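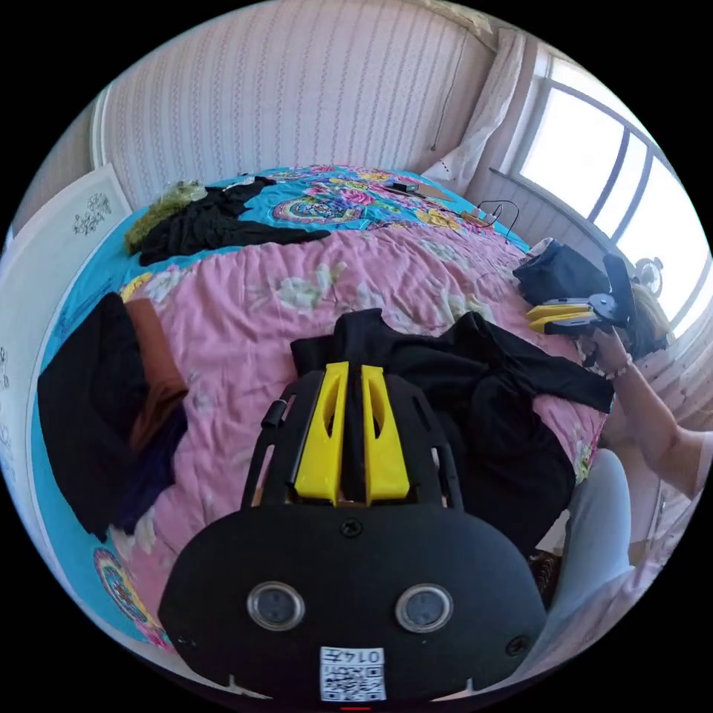
The sorting pile on the spare bed, floral spread still underneath

From: Kirsty Whitcombe
To: Iramholm Swap and Mend list
Subject: Re: Dark clothes, what to do with them before the April swap

Marama Wihongi wrote:
> Hello all. I've said I'll bring the dark clothes this time and I've
> got far more than I thought. Most of it has come out of my mother's
> wardrobe and some from mine. Two questions. Do you want it folded or
> on hangers? And is it worth bringing black things that have faded, or
> do they just go home again with whoever's left at the end? I also have
> a bedspread that might do for someone but I'm not sure we take bedding.
> Marama

Hello Marama, and everyone else who asked me the same thing at the last one.

Folded, please. We have one rail and it fills up with coats in the first half hour. Anything that folds can go on the tables, and trousers are easier to look through when they're stacked with the waistband facing out. If you can pin a bit of paper to each one with the size on it, that saves people holding everything up against themselves. Masking tape is fine on cotton but please keep it off anything fuzzy or knitted, as it pulls.

On faded black, yes, bring it, but keep it separate from the good black. Merle Hapeta runs the dye pot and she will take cotton, linen and viscose. She won't take polyester, it comes out the same as it went in. Check the label in the side seam, and if there isn't one put it in the polyester pile to be on the safe side. She would like things washed beforehand with no softener.

I've been doing my own lot on the spare bed and I would suggest working on something pale if you can. My sheet is the pink one with the flowers and it's much easier to see what you have on that than it was on the navy carpet last year, when I missed a pair of tights completely and took them to the swap inside a jumper. I've put a stack down the left side, black and navy with one rust-brown thing that I can't decide about. The olive green fuzzy one is up at the far end with more black. It sheds, so it will travel in its own bag.

Sort by what needs doing to it, and leave the type of garment until afterwards. I used to make a heap of tops and a heap of bottoms and then had to go through both again for missing buttons. Anything that needs a button or a hem goes to Bevan Tapsell's table, with the button in the pocket if you still have it.

Bedding: we do take it, single or double, provided it's clean and has no feathers in it. Bedspreads go quickly. Mine is the turquoise one and it is not coming, before anybody asks. Bronwyn McAlister has already asked.

Please empty the pockets. Last time we had a house key, a bus pass and 30 pence in a bag of jeans, and the key has still not been claimed. It has a green tag with 421 on it and it's in the drawer by the kettle if it's yours.

Doors open for dropping off at 2 and we start at half past. Come in by the side entrance, the front one sticks.

Could someone else bring safety pins? I've run out.

Kirsty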